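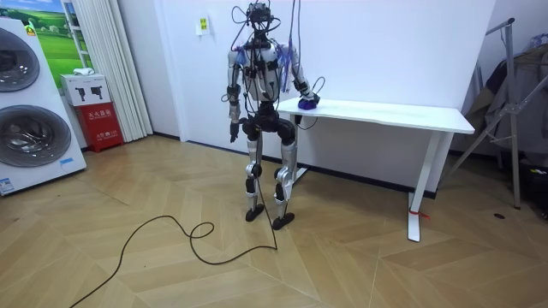

I have become a person who has opinions about wiping tables. I blame my editor, Latrice Kapoor, who moved her desk next to mine in March and has not stopped watching me eat lunch since. "You're just pushing it around," she told me over a bowl of crumbs. She was right! I was herding them.

So I went looking for somebody who could teach me, and I ended up in Ostley, at the apartment of Yanti Santoso, who cleaned other people's houses for 13 years before she started giving weekend classes in how to do it. There were 6 of us around her dining table, each with a sponge and a saucer of jam. I have paid more for worse afternoons.

Her first rule is that most of us use too much water. She wets the sponge, wrings it until her knuckles go pale, then wrings it again. A soggy sponge leaves a film, and a film is what grabs tomorrow's dust. Her second rule is to start at the far edge and pull toward you in long overlapping strokes, with your palm flat. No circles. I grew up on circles (my mother is a circles woman) and it took me most of an hour to quit.

Then there's the other hand, which I had never given a thought. Yanti keeps hers off the table completely. Ridwan Rondonuwu, sitting across from me, leaned on his the whole time and left five perfect fingerprints on the part he'd already done. He was very gracious about it.

Sponge or cloth? I asked, expecting a fight, and got one. Yanti likes a sponge for anything sticky and a folded cloth for everything else — folded in quarters, so you can flip to a clean side when the first one gets grubby. Sulastri Krishnan, who had come with her own cloths in a zip bag, thinks sponges belong in the sink and nowhere else. They went back and forth over the jam while the rest of us ate the cookies.

We got onto floors near the end, mostly my fault. I have old herringbone at home and I've been scared of it for years. Yanti's advice was to sweep along the zigzag and then across it, go over it with a barely damp mop, and dry it right after with an old towel under your foot. I tried the towel thing that same night and slid into a bookcase, but the floor looks wonderful.

As for my desk, it gets a wipe after lunch now, far edge first, palm flat. Latrice has moved on to my keyboard.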